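Heriberto Escobedo
14 Jul 2024

My grandmother's tablecloths came to me in December in two boxes. I've been sorting, washing and using them since then, and a few people asked what I do with old table linen. Thread.

First thing: use them. A cloth that stays folded in a drawer for years gets yellow lines along the folds, and those lines are harder to get out than gravy. If you have to store one, refold it in a different place every few months, or roll it on a tube.

Don't store them in plastic. Old pillowcases work fine. Mine are on a closet shelf in the hallway. The attic was too hot and the basement smells.

Most of hers were cotton. A couple I thought were linen turned out to be a blend once I checked the hem labels. If there's no label, wet a corner. Linen soaks up a drop of water almost right away and the blends let it sit.

Starch is the other thing. She starched everything and then put it away starched, and silverfish like starch. Three of the cloths had little chewed patches along one edge. Wash the starch out before you put anything away and starch it again when you need it.

For the yellowing I used oxygen bleach, the powder kind, in warm water in the bathtub. Overnight soak, drain, look at it, do it again if needed. No chlorine bleach. It weakens the threads and on some fabrics it makes the yellow worse.

Checks and grids are what I use on ordinary days. They hide crumbs and small stains better than a solid color does, and you can line the cloth up with the table edge without measuring.
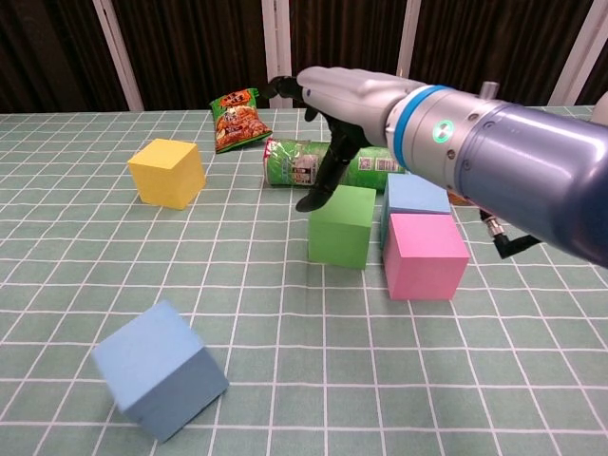

Delphine Crenshaw wrote back that I should be lining up the middle first and letting the edges fall where they fall, and that hardly any old table is square anyway. She also wants to know what size I buy for a table that seats six.

Fair point on the middle. I fold the cloth in half the long way, set the fold down the center of the table, and open it out. Then I check the sides. My table is off by a good half inch at one end and the grid shows it.

On size, measure the table and add twice the drop you want. I like an 8 inch drop for every day, so that's 16 inches added to the length and 16 to the width. For a holiday I'd go to 12. Anything longer ends up in people's laps.

Grease: dish soap, straight on the spot, rub it in with your thumb, leave it 20 minutes, then wash. Check before it goes in the dryer. Heat sets grease.

Red wine: blot it, cold water through the back of the fabric, then the oxygen powder. I've had good luck if I get to it the same night. I've had no luck at all with the ones that were there when I opened the boxes.

Candle wax: let it harden, scrape with a spoon, then brown paper and a warm iron. Keep moving to a clean part of the paper.

Ironing: do it damp. I take them off the line before they're fully dry and iron the back first. If there's embroidery, lay it face down on a towel so it doesn't get flattened.

Hems. I resewed 2 by hand and took the rest to Ocampo, the alterations place next to the post office. They did a plain double fold and it matches the old stitching pretty well.

Still have one round cloth with a scorch mark near the center. I'm thinking of cutting it down for napkins. If anyone has done mitered corners on a home machine, tell me what foot you used.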